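ok thread on the freezer lid stuff because people keep asking and I have 20 min before my train. Rungnapa Kaewsai did most of the work, I mostly did the plots and complained

short version: we stopped telling the policy where the handle is. It gets the direction of slide and a force limit and that's it. Works better. Didn't expect that

longer version. Sliding lids are annoying. A door has a hinge, you get the arc wrong a bit and the arm can give. A lid in a track - you push slightly off axis and it binds. Push harder, binds harder. Our old controller loved pushing harder

old method (we called it Vistau, don't ask, Jade picked the name): detect handle, fit a pose, plan a straight line, go. Fine on the cabinet doors. On glass lids the depth is garbage, so the pose is garbage, so the line is garbage

you can get around that with stickers on the glass. We did for a while. But then you have a method that needs stickers
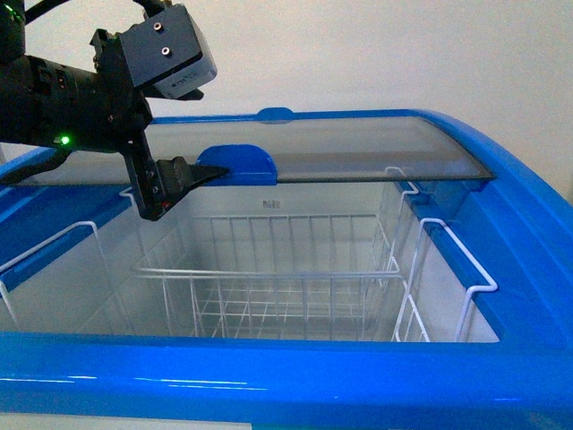 New one is called Skivar. Main idea is that first contact is a measurement. Finger goes in slow, touches whatever it touches, and the first few mm of motion tell you which way the thing wants to go. We only update the slide axis from wrist force, no vision at all after contact. Vision just has to get the finger near something you can push on, and that rounded blue handle at the front of the glass is a generous target even when the depth map thinks the lid is a hole. Same code for every lid, no per-freezer tuning

numbers. 14 lids, mix of flat and curved, none of them in the training set. Vistau got 4 of them open. Skivar got 11. Same arm, same gripper, same starting poses

"open" = far enough that the arm can reach in, not just moved. We had an earlier version of the table where moved counted and it looked amazing and was useless

the 3 failures for Skivar: two were the finger slipping off the handle mid slide. One was a lid so stiff that it hit the force limit before it moved. I'm kind of ok with that last one. Raising the limit would fix it and I don't want to raise the limit

slipping is the real problem. The finger is flat and pointed, good for getting behind things, bad for staying there. Tried a rubber tip, helped with slip, but then the force readings got mushy and the axis estimate went bad. So there's a tradeoff and we're sitting somewhere in the middle of it

someone in the replies asked about the learned baseline. Yes we ran Bansal too. 7 of 14. It's good at getting to the handle, better than ours tbh. Then it does the same push-harder thing once the lid binds. I think you could stick our contact part on the end of it and get something nice, havent tried

also asked: does it close them. Sort of. Closing is the same skill with the sign flipped except near the end where the lid has to seat, and we don't model that. Not in the results, please don't quote me on it

thing that took the longest and gets one line in the paper: zeroing the force sensor. If you zero it with the arm in a different pose than the one you push from, gravity shows up as a fake side load and the axis estimate drifts. Lost nearly a week to that. Zero it right before contact, every time

Jade Blackburn is doing the follow up on Drirkent, which is the two-arm version - one opens, one reaches in. Wire baskets are going to be horrible for that and she knows it

draft is with the coauthors now, aiming to have it up in August. Code same time if I get the readme done. Data is just force traces and joint positions, pretty small, will go up too

ok train. Will answer questions tonite, if you work on drawers I especially want to hear what you do about binding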